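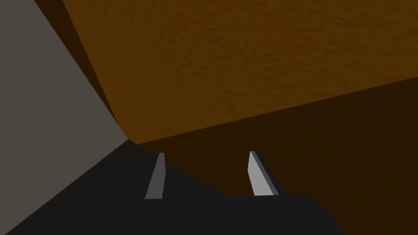 A grainy orange-brown surface, seen close up.

Nurley picks a color, narrowly

27th September

Nurley has voted on what color to paint its bus shelters, and the winner is amber. The final tally was 311 votes for amber against 279 for gray, out of 590 cast in a town where 1,000 ballots were mailed. The other 410 households evidently have no opinion on bus shelters, or were waiting for a bus.

The question has been open since June, when the town council received 836 written comments on a draft that proposed beige. Most were against beige. Several were against buses.

Stilloron, the next town over, painted its shelters green last year without asking anyone and has had one complaint, from a resident of Nurley.

Work starts on the Brunet Road shelters next month and moves on to Mumwood after that. The timetable on the Mumwood shelter – last updated two routes ago – will be painted around.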